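About Lusow

Welcome, and thanks for stopping by! Lusow is a small testing shop, and what we do all day (and, to be fair, a good many evenings) is try out robot arms, grippers, cameras and controllers side by side, so the people buying them don't have to learn the hard way which ones suit the job.

We started in a rented room in Costska with 2 arms, one long bench and a borrowed set of scales. These days there are 18 of us, and the list of grippers we've put through their paces has grown to 184, from soft suction cups to big parallel jaws that could crack a walnut. We still keep every test sheet, including the embarrassing ones.

Most projects begin the same way. You tell us what you need picked up, turned, pulled or opened, and we go looking for hardware that might manage it. Before anything goes on the bench we run it in simulation, with doors, handles and floors built on the computer, and that lets us swap a slim two-fingered gripper for something chunkier in an afternoon.

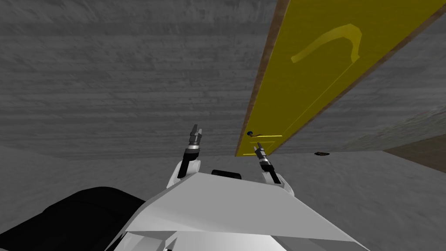 After that come the real trials, 30 for each gripper and controller pairing, at our second site in Fogh. You're welcome to come and watch, and plenty of our customers do! Our report format, Zulent, puts all the results in plain words with the raw numbers at the back, and we're always glad to go through it with you over the phone for as long as you like.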